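Allotment society, February meeting, back room at Fesdale

I'm on minutes again, so bear with my handwriting, which I've now typed up. We started at half past seven once the tea was poured. Apologies came from the two Rajan Lane plots, who were both down with the same cold.

**Last time's minutes**

Agreed, apart from Valbona pointing out that I'd written "leaks" where I meant "leeks" (twice!). Corrected.

**Water**

This took up most of the evening, as you'd expect. The old trough by the bottom gate has had it, and we've been looking at a proper tank to run off the shed roofs. Todor Delić had two prices with him. The Cleltum one holds 3000 litres and comes to £940 with the fittings, delivered to the lane but no further, so we'd have to roll it down ourselves. The other was cheaper but smaller, and Todor wasn't keen on the lid.

I asked whether it would fit between the compost bays and the hedge, and we had a long back-and-forth over that with a biscuit tin standing in for the tank. Valbona thinks it will if we move the end bay along a bit. I'm less sure, but I'll take a tape down and measure before anybody pays for anything. 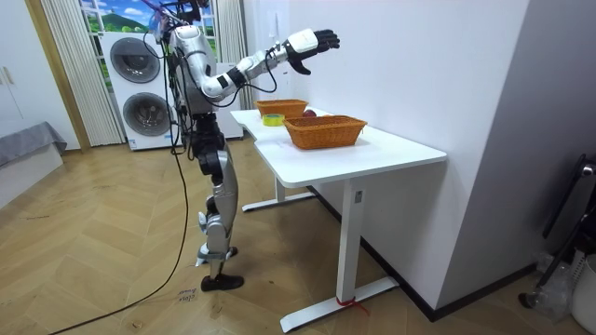
We then got on to who pays. The kitty will cover it, just, though it leaves us short for the path. Valbona suggested putting the rents up by £2 a plot, and I said I'd sooner try the plant sale first and see what we make. It went to a show of hands and the plant sale won, with rents to be looked at again in the autumn.

**Seed order**

The Drirna catalogue is still going round and I'd love it back please, whoever's got it! Broad beans and early carrots are definitely on the list. Todor wants to try a purple podded pea he grew up with, and I've put my name down for a share of those, they sound lovely. Last call for additions is the end of the month, and please write your plot number next to what you want. Last year I had a bag of shallots in my hall until June.

**Bonfires**

We had a grumble from one of the houses along the top. Nothing to be lit before dusk, and not at all if the wind's blowing that way. Most of us stick to this already.

**Anything else**

The padlock on the side gate is stiff again, and Valbona has some oil. Somebody has left a very nice pair of green gloves in the shed, and they're on the hook behind the door.

**To do**

- Me: measure up by the compost bays, find the catalogue
- Todor: ask Cleltum how long the price stands
- Valbona: padlock, plus a date for the plant sale

We finished just after nine. Next meeting is in the same room at the same time, and it's Todor's turn to bring the milk.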